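Wood: From Growing Tree to Finished Board
Minura Museum of Trees and Timber
Learning Pages for Ages 8 to 11

What is wood?

Wood is the hard material found in the trunk, branches and roots of a tree. It holds the tree upright, carries water from the roots to the leaves and stores some of the food the tree needs. People have used it for thousands of years to make houses, boats, tools, toys and furniture.

If you could look at a very thin slice of wood through a microscope, you would see that it is made of tiny tubes packed closely together. Most of these tubes run up and down the trunk, like a bundle of drinking straws. The walls of the tubes are made mainly of two substances. Cellulose forms long, strong threads. Lignin fills the spaces and makes the threads stiff. 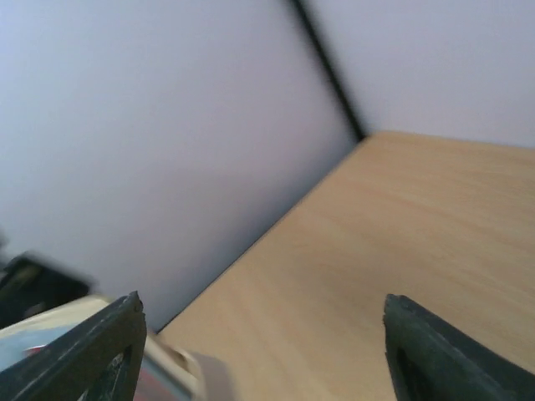

Trees grow in two ways. The tips of the branches and roots grow longer, and the trunk grows wider. The widening takes place in a thin layer just under the bark called the cambium. Each spring the cambium begins to make new wood on its inner side. A nail hammered into a trunk will therefore stay at the same height for as long as the tree lives, even when the top of the tree is far above it.

Reading the rings

In places with warm and cold seasons, a tree makes pale wood in spring, when it grows quickly, and darker wood in summer, when it grows more slowly. One pale band and one dark band together make one growth ring, and one ring usually stands for one year.

The larch slice in our entrance hall came from Verkano Forest and has 23 rings. Five of them, close to the bark, are much narrower than the others. Scientists who study tree rings would say that these were probably hard years for the tree. There may have been too little rain, or taller trees nearby may have blocked the light.

What is grain?

The word "grain" describes the direction in which the tubes in the wood run. When a log is sawn into boards, the saw cuts through the growth rings, and they appear on the surface as lines, waves or loops. The pattern depends on how the log was cut. A board from near the middle of the log often has straight lines. A board from nearer the outside may have tall, pointed arches.
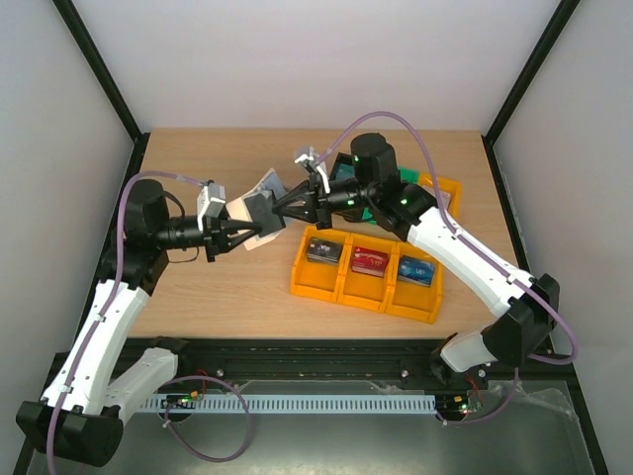

Two robot arms above a light wooden tabletop, one of them holding a flat, card-shaped object.

Grain matters to anyone who works with wood. It is easy to split wood along the grain and very difficult to split it across. A carpenter planing a board will check which way the grain runs before starting – planing the wrong way can tear the surface.

Hardwood and softwood

These two names can be confusing. Hardwoods come from trees with broad leaves, such as oak, maple and cherry. Softwoods come mostly from trees with cones, such as pine, spruce and larch. Many hardwoods are hard, but balsa, a very light wood used in model airplanes, is also a hardwood. Yew is a softwood, and it is tough enough to have been used for bows.

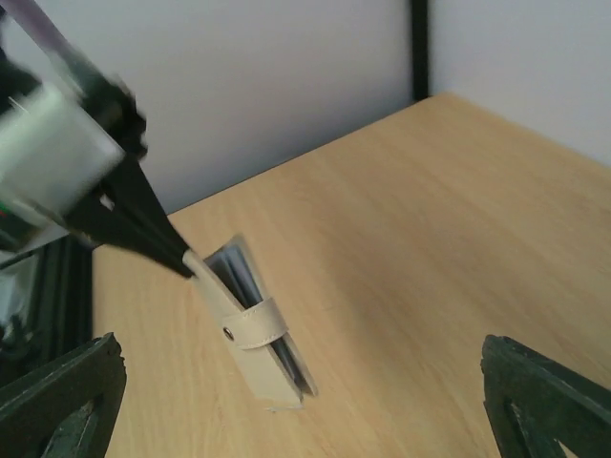 One reader wrote to ask whether a wooden table is still alive, as the door of her kitchen table drawer "gets fatter" every summer and will not close. It is a sensible question. A table is not alive, but wood continues to take in water from damp air and give it out again when the air is dry. A board swells a little across the grain as it takes in water, and it shrinks as it dries. Its length hardly changes at all. Furniture makers leave small gaps for this movement.

Drying the wood

Fresh wood contains a great deal of water. Before it can be made into furniture, it must be dried slowly, or it may twist and crack. At the Stestico sawmill, boards are stacked outdoors with thin sticks between them so that air can pass through. Thick oak boards stay there for at least 12 months.
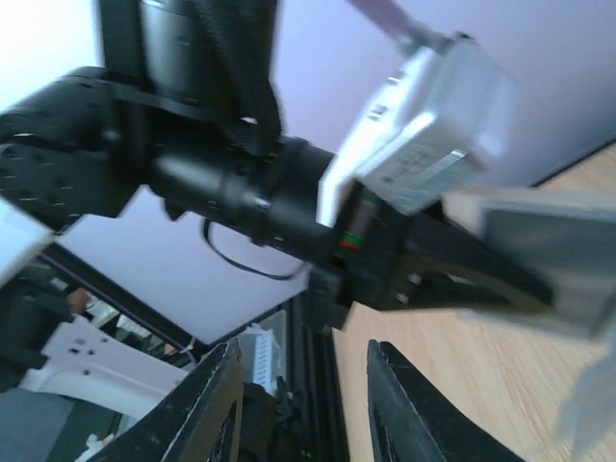

Some boards are then moved to a heated room called a kiln, where the last part of the drying can be carefully controlled.

Visiting the collection

The museum keeps 1,196 wood samples, and visitors may handle those in the Noiphan Room. School groups are asked to book before the end of March.

Words to know

Cambium: the thin layer under the bark where new wood is made.
Grain: the direction of the tubes in wood.
Kiln: a heated room used for drying boards.
Lignin: the substance that makes wood stiff.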